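The Robot at the End of the Workshop

By Mekdes Beyene
April
801 shares | 45 comments

There is a smell you get in every shared workshop in the country, and it is instant coffee, sawdust and somebody's soldering. Flokcombe has it in strength. The place used to sell carpets, and on damp evenings the concrete still gives off a faint memory of underlay. Members pay monthly for a bench, a locker and the right to complain about the extractor fan.

King-fai Peng has the bench furthest from the door, next to the bandsaw. He has been building a domestic robot on it for two winters. It has two arms, a pair of wheels he bought from a man in Brelbridge who was giving up on mobility scooters, and a name, Shen, which he insists was on the box the motors came in.

"I wanted something that would clear the table," he says. "I've got a family of five. Do you know how many mugs that is?"

I said I could imagine. He said I couldn't.

Shen can't clear a table. On the evening I first visited, Shen could raise its left elbow, think about it, and put it down again with a noise like a filing cabinet falling off a lorry. This was considered progress. The previous month the elbow had gone up and stayed up, and for most of a week the robot stood at the end of the room as if it needed the toilet.

The trouble was a gearbox. The trouble is usually a gearbox. King-fai had printed his own, on the workshop's elderly machine, and the teeth wore to stubs after a few hours of lifting a bag of sugar. He printed another in a tougher plastic, then another with fatter teeth, and lined up the dead ones along the windowsill. There were 70 by the time I saw them. One of the furniture makers had started using them as drawer knobs.

In the end he gave in and bought a metal set, made by a small firm called Trelten, whose website looks as though it was built in a lunch hour and whose gears, he says with some bitterness, are perfect. The elbow has been quiet ever since. It took a good deal of money and most of his pride, and he still brings up the printed ones whenever there's a lull.

Hands were next. I had assumed hands would be the hard part, and King-fai had assumed so too, and we were both right. His first pair were copied from his own, down to the crooked little finger, and they could pick up a sponge. Give them a plate and they would press on it thoughtfully until it shot across the bench. The workshop crockery is now enamel.

He went through grippers made of bicycle inner tube, grippers with suction cups, and a very brief pair with magnets that emptied the screw bins in passing. The current ones have rubber pads cut from a washing-up glove. They hold a mug by the handle three tries out of four, and everyone has learned to stand well back for the fourth.

What he does not have is a kitchen to practise in. There is one at home, but his wife has made her position clear on the subject, and the workshop's runs to a kettle and a sink you have to hit. So a lot of the real work happens on a laptop, in a make-believe house, with a make-believe robot that is a good deal smarter than the one under the dust sheet. The arms in the software are sleeker, the casing is shiny and white, and when it knocks a bowl on the floor you press a key and the bowl is back.

He'll sit there until closing time with a flask, sending it up to the worktop again and again. It is oddly gripping to watch, in the way that snooker is gripping. The arm goes out. You hold your breath. Somebody starts the bandsaw.
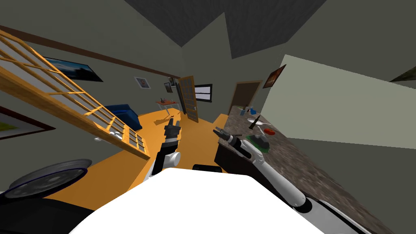

The idea is that whatever the software robot learns about reaching for things on a worktop can be handed to the real one. It does work, up to a point. The point is friction. Pretend crockery slides the way the sums say it should, and a real plate has butter on it. King-fai spent eight evenings teaching the simulated arm a lovely smooth reach, loaded it on to Shen, and watched it glide forward and punch the kettle into the sink.

He was delighted, as it happens. The distance was right. It was only the height that was out, and a height can be fixed with a number, or, as he did it that night, with a plank under the kettle.

I asked whether he had worked out what the whole thing had cost. He said he had a spreadsheet and had stopped opening it. I asked whether a dishwasher might not have been simpler, and there was a silence along the benches, the kind you'd get for swearing in a library.

"We've got a dishwasher," he said eventually. "Somebody has to load it."

On my last visit the right arm was off again and lying on a towel, waiting for a bearing. King-fai was up to his wrists in the shoulder, with a torch in his teeth and the laptop propped on a paint tin beside him. He asked me, as far as I could make out, to pass the small pliers. I washed up the mugs while I was there.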